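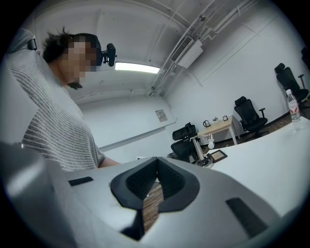
The upstairs room at Jostside, ceiling light and air-conditioning unit, wood floor.

Posted to: Jostside Users List > Rooms and Upkeep

Re: Upstairs room – light and air-con

Hello all,

Replying to the questions from earlier this week. I've left the original underneath for anyone who missed it.

The light first. It is the flat rectangular fluorescent on the ceiling and it does work. The flicker people noticed in June was the starter and that was changed. If it goes again, please write in the book downstairs and don't try the switch over and over.

The air-conditioning unit is the white one up where the wall meets the ceiling, with the dark slats along the bottom. It will heat as well as cool. The remote should be on the hook by the door. Please put it back there – the last one went home in a coat pocket and the replacement cost us £8. The filter was cleaned on 24th January and I'll do it again before summer. Set it to 20 and leave it alone, it takes a while to get going.

On the ceiling, yes, it slopes. Anyone bringing tall shelving needs to measure at the spot where it will stand, not in the middle of the room. The Arroyo group had to take theirs back down the stairs.

The floor is brown wood and marks easily. Felt pads under anything with legs, please. I have a bag of spare ones if you need them. No wet mopping. A dry mop will do, or a cloth that has been wrung out hard.

As for Flutano wanting the room for two evenings instead of one, I have no objection as long as the windows are shut afterwards and the unit is switched off at the remote. It was left running overnight twice last month.

I haven't had a price for repainting yet. The ceiling is white and I would keep it white.

Regards,
Keyholder, upper floor

> Hello,
>
> We are moving our things over from Tetorow next month and have a few questions about the upstairs room. Is the ceiling light working now? It was flickering when we looked round last summer.
>
> Does the air-con heat the room or only cool it? Our lot feel the cold.
>
> We have a shelf unit that is 816 mm wide and rather tall. Will it fit under the slope? And can we put it straight on the floor or do you want something under it?
>
> Lastly, is there any plan to repaint before we come in? We would sooner wait than have to shift everything twice.
>
> Thanks,
> Flutano bookings

Filed under: Rooms and Upkeep, Heating, Floors
2 replies | 0 shares
Contact the list owner | © Jostside Users List | Back to top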